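I have strong feelings about black tables, and I blame my sewing.

For years I cut patterns on a pale pine kitchen table, and for years I lost things on it. White thread, cream buttons, the little paper tags I pin to collars. My friend Kenza El Khatib finally got fed up with watching me pat the surface like somebody looking for her glasses, and she talked me into painting the thing black. It took two coats and most of a March weekend, and my husband said it looked like a stage. Fine by me!
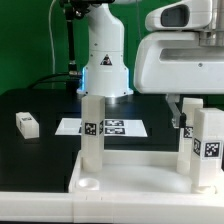
Dark work surfaces get a bad name, mostly from people who have to dust them. I get it, I really do (lint shows up like snow, and chalk is worse). But dust is supposed to show up. I'd much sooner see it and wipe it than find it later on the back of a wool skirt. And look at how a flat sheet of white paper sits on a black tabletop: you know where every edge is without hunting for it. Same with a white tray. You can put your hand straight on it, even when you're tired and the light is going.

Samah Mansour, who shares my Plerkari sewing nights, says I'm kidding myself and that gray is the grown-up choice. Gray hides the lint and still shows the thread, she says. I tried it on a 20-dollar board and hated it. Everything went kind of mushy, and my gray pins vanished, all 12 of them in one evening.

I'll give her one thing – navy fabric on a black table is miserable. For that I throw down an old pillowcase and cut on top of it. It slides a bit, so I clip the corners, and I've been meaning to buy better clips since forever. If anyone has a pair that'll grip a thick tabletop, please write in.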